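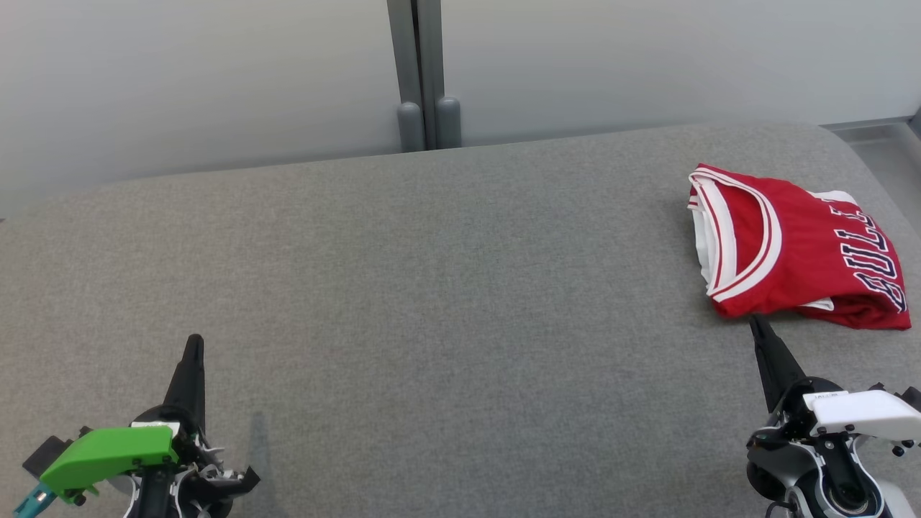 Noise in shared workrooms is usually blamed on ceilings, and I went into the Etarwood study quite ready to blame them too. Most of the complaints I collected were about small sounds, though: a mug put down, keys dropped, a pen rolling off somewhere. So I started looking at the tops people work on. A padded one covered in speckled grey fabric, like the one in Figure 1, with a plain pale wall behind it, is a very different thing to put a mug on than a bare board, and I wanted to know whether people a few desks away would notice.

I asked staff at two sites, Grallow and Flolley, to keep a noise diary for 9 weeks, finishing in October. They wrote down any sound that made them stop what they were doing, and what they thought had made it. I ended up with about 300 entries, some of them very long and rather cross. (One person wrote a whole page on crisps.) 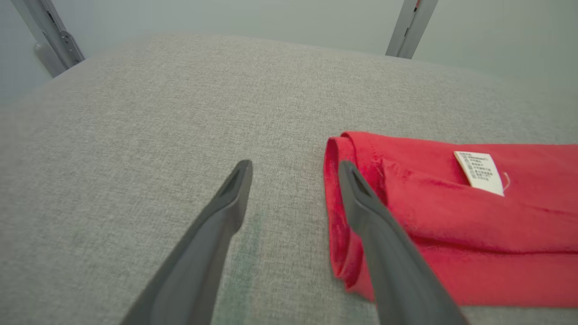
Engelbert Ammann
Senior Lecturer in Building Acoustics, Oosthuizen School of Design

What surprised me was how bad people are at saying where a sound came from. Talking they got right nearly every time. Knocks and taps were a mess – the same bump could be a door in one diary and a chair in the next, and Ferdinand Steiner, who read the diaries separately from me, disagreed with my sorting more often than I'd like. We went through the awkward ones together and left seven out altogether. I've kept knocks and taps as one group from here on, and the next section looks at when in the day they turn up.

Research > Sound at Work > Etarwood Study > Section 2
Contact us | © Oosthuizen School of Design | Back to top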